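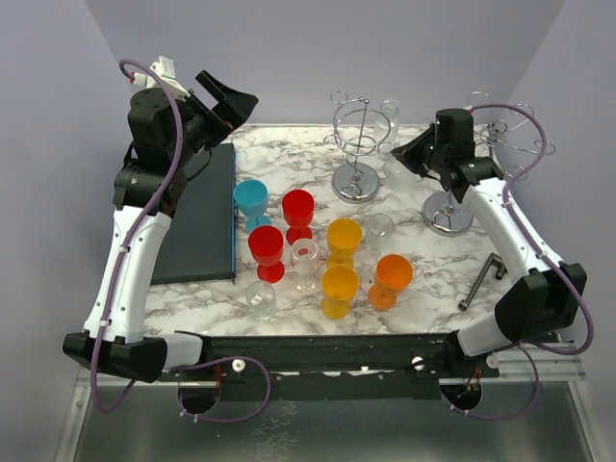
Galerie : cellule bimanuelle Zilton, pile logicielle de rangement de verrerie

Cette page accompagne les notes de version du planificateur Mammont. Elle porte sur la tâche « verrerie » : prendre des récipients à boire sur un plateau et les placer sur des supports chromés à anneaux et à crochets. Les légendes renvoient aux modules concernés, dans l'ordre de la chaîne de traitement. La mécanique est traitée sur la page matériel de Zilton.

Vue générale du poste
Deux bras, une base à chaque coin avant du plateau, un rail noir entre les deux. Le repère monde est attaché au rail, axe X vers la droite, axe Y vers le fond. L'étalonnage des bases est refait chaque lundi. Le fichier résultant est versionné avec le code, et le contrôleur refuse de démarrer si sa somme de contrôle diffère de celle du dépôt.

Perception, objets colorés
Gobelets à pied en plastique : bleu clair, rouge, jaune, orange. La segmentation par couleur suffit pour proposer des masques, mais elle ne sépare pas deux instances de même teinte placées l'une devant l'autre, cas des deux jaunes. Le module Trondeo ajoute une étape d'ajustement de profil de révolution : axe vertical supposé, rayon de la coupe et hauteur du pied estimés conjointement.

Perception, objets transparents
Gobelet à pied incolore, petit verre droit à l'avant, verre à vin parmi les anneaux du support de gauche. Ce dernier se distingue à peine du mur et reste le cas le plus défavorable du jeu d'essai. La profondeur brute est ignorée sur les zones classées transparentes ; la pose est reconstruite à partir du contour et du plan de la table. Le jeu d'annotation compte 1 887 masques, dont 300 réservés à la validation.

Fond marbré
Le motif blanc et gris du plateau produit des contours parasites, visibles aussi à travers le verre incolore. Une image de référence du plateau vide est soustraite avant l'extraction des contours. Paramètre : bg_reference. À régénérer après tout changement d'éclairage, faute de quoi les veines du marbre remontent dans la carte de contours.

Supports chromés
Les deux supports ont une base ronde polie. Les reflets interdisent une localisation fiable par texture. La base est ajustée par une ellipse, puis le modèle du support est recalé sur cette ellipse ; l'orientation des anneaux autour de l'axe central est résolue séparément. Si le résidu dépasse le seuil, le planificateur rejette le support comme destination et passe au suivant.

Préhension
Pinces parallèles noires, doigts en biais. Pour les gobelets à pied, Mammont échantillonne 1 000 prises candidates par objet, sur le pied et sur la coupe, puis élimine celles qui coupent le volume d'un voisin. Les prises sur le pied sont préférées pour la dépose dans un anneau. Le verre droit n'autorise que la prise latérale, avec un effort limité par consigne de courant.

Planification à deux bras
Les volumes de travail se recouvrent au centre, là où les verres sont regroupés. L'allocation suit un coût de trajet, avec une pénalité lorsque les deux poignets entrent dans la zone commune. Un verrou logiciel protège cette zone : un seul bras l'occupe, l'autre attend à sa position de dégagement. Le budget de calcul est de 300 ms par requête. Au-delà, la dernière solution valide est conservée.

Câbles
Les câbles violets longent les bras et forment une boucle au niveau du poignet. Ils sont modélisés par une chaîne de capsules dans le vérificateur de collisions. La boucle du bras droit s'écarte du côté du support, et la marge y est doublée (cable_margin_right). Sans ce réglage, le planificateur proposait des rotations de poignet géométriquement valides mais inexploitables.

Objets hors tâche
Rectangle vert foncé posé à plat à gauche, pièce métallique coudée gris foncé à droite. Aucun des deux n'appartient au catalogue. Tout volume non reconnu est converti en obstacle statique, enveloppe convexe dilatée, et exclu des cibles de préhension. Pour la pièce coudée, l'enveloppe convexe est pessimiste et réduit l'espace libre près du bras droit. Une décomposition en deux boîtes est à l'étude.

Journalisation
Chaque cycle enregistre l'image, les masques, les prises retenues et rejetées, la trajectoire commandée et la trajectoire mesurée. Le format est celui du visualiseur Giannakopoulos, qui permet de rejouer un cycle hors ligne avec une autre version du planificateur. Les journaux antérieurs à décembre doivent être convertis avec l'option --legacy-frames.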